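Ceramics and Collecting, week 4 handout: reading a foot ring

Hi all, these are my notes from the last session, tidied a little. Bring them along with a pencil, as we'll be handling pieces from the study shelf again.
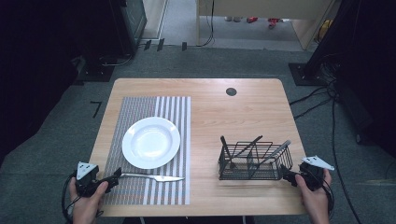 DRILLPORT, Aug 22, 2018

Always turn the pot over first! I know the glaze is what pulls you in (me too), but the foot is where a potter leaves the clay bare, and bare clay is hard to fake. Look at the colour, then run a thumb around the edge. The Tromis jars are grey and gritty, while the Naciri bowls have a finer, creamier body and a neatly bevelled rim.
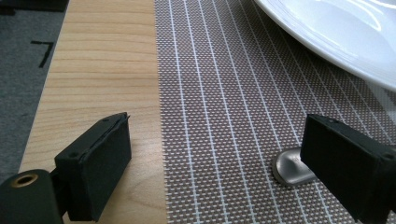
Then there's wear – look for small uneven scratches on the high spots. Even scratching all the way round makes me suspicious.

For practice, compare lots 39 and 60 in the Juketti sale catalogue and write down which foot you think was trimmed on the wheel. Lot 231 is optional, and a bit of a stinker.

Keep your answer under 100 words. The longer catalogue essay isn't due until December, so no panic yet.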